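Which theme for a small portfolio site?
Started by Tainá Barros, August – 2 min read

tainabarros: Moving my portfolio off Kamis before the renewal lands. It's down to Rirnex or Vasconcelos. Rirnex has 36 demo layouts, of which I like one. Anyone living with either?

plinth81: Rirnex here. Lovely until you open the options panel. I'd changed the footer colour by teatime.

oldmodem: Disagree, the panel's fine if you use the search box. Vasconcelos loads quicker but its menu on phones covers everything, including the button that closes the menu.

tainabarros: Charming.
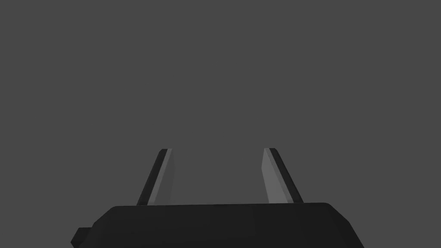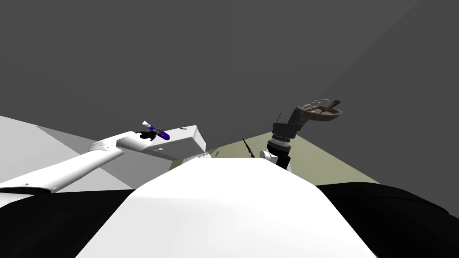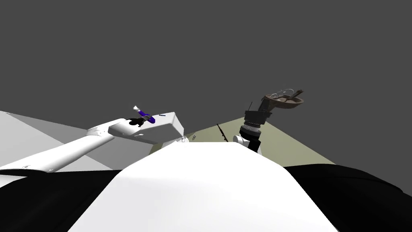 Also need a contact form that doesn't want its own subscription.

plinth81: Rirnex has one built in. It sent me 363 test messages, so it's keen.

oldmodem: That was your mail plugin. We've been over this.

plinth81: We have, and you were wrong then too.

gusset: Clollano? Plain, free, two fonts. My sister's bakery runs on it.

tainabarros: Trying Clollano tonight – if it eats my menus I'm blaming gusset.

Contact | © Clollano Users' Board | Back to top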